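Ruvcombe Tenants' Co-operative
Household Automation Working Group
Minutes, Wednesday, 7 p.m., common room

Present: Imogen Yeoman (chair), Halina Witkowska, Pavithra Pinto, Phyllis Bunting (minutes)
Apologies: Giuliana Cabrera

1. Previous minutes
Accepted, with "laundry trial" corrected to "laundry proposal". There has been no trial.

2. Flallard offer
Pavithra spoke to the offer of a tidying and sorting machine for the shared laundry and playroom, at $400 a month plus a $110 call-out fee. The brochure says it "handles everyday clutter". Halina asked whose clutter. Flallard has not said how often it drops things, or what it does with a wet sock.

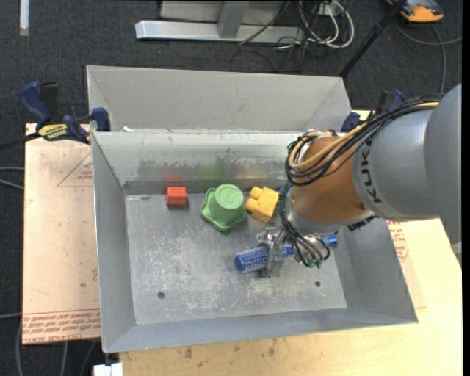 Imogen's view was that picking up one item at a time is a long way from clearing a playroom before tea, and she would want to see a full hour's work with no one stepping in. Phyllis asked who sorts out the cupboard afterwards. Pavithra said the technology was improving. Halina said she'd heard the same about the dryers.

Moved Witkowska, seconded Bunting: that no money be committed until Flallard runs an unedited demonstration in our own laundry, using our own baskets. Carried, Pavithra abstaining.

3. Rikport floor scrubber
Still being quoted. It can't manage the step at the side door, so the mop stays. Halina to ask whether a ramp is included.

4. Actions
Pavithra to write to Flallard about the demonstration and the colour of the invoice paper, which won't scan.
Imogen to ring Giuliana about the 2 broken trolleys.

Next meeting in December. Closed 8.15 p.m.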